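**Ticket:** demos from cell 2 rejected at ingest
**Project:** Jinska (block pick and place)
**Opened by:** O. Orlandini
**Status:** open, workaround in place

**Symptom**
Batch uploaded in January, 188 episodes. Ingest dropped 12 with `stamp_gap > limit`. All 12 come from cell 2. Cell 1 runs the same Clekgate recorder build and passes.

**Checked so far**
- Disk on the recorder: 10% full, not the cause.
- Swapped the camera cable. Next short run still had gaps.
- Joint log alone is clean. Gaps are only in the image stream.
- Replayed two rejected episodes by hand. Gaps fall on the fast transfer moves, none while the arm is parked.

**Second problem, same episodes**
Exposure on cell 2 was left on auto. Arm edges smear when it moves, and the label on the upper link can't be read, so the pose check against the joint log fails as well. Blocks at rest are fine: heart, cylinder and star all have usable outlines. 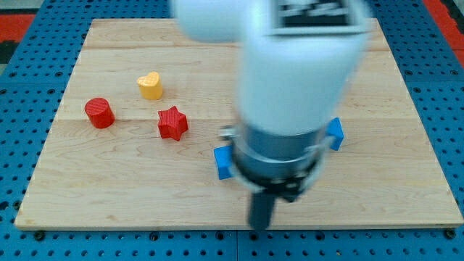
*Cell 2, overhead view. Blue block at the gripper, arm blurred, label not legible.*

**Workaround**
1. Lock exposure before the first episode. Don't rely on the saved profile, it reverts on restart.
2. Cap transfer speed at the cell 1 value.
3. Re-record the rejected episodes with the same block set. Keep the old ones under `hold/`, do not delete.

**Open**
Asked Wetunis support whether the driver drops frames when auto exposure changes mid-stream. No reply yet. Đoàn has the raw logs.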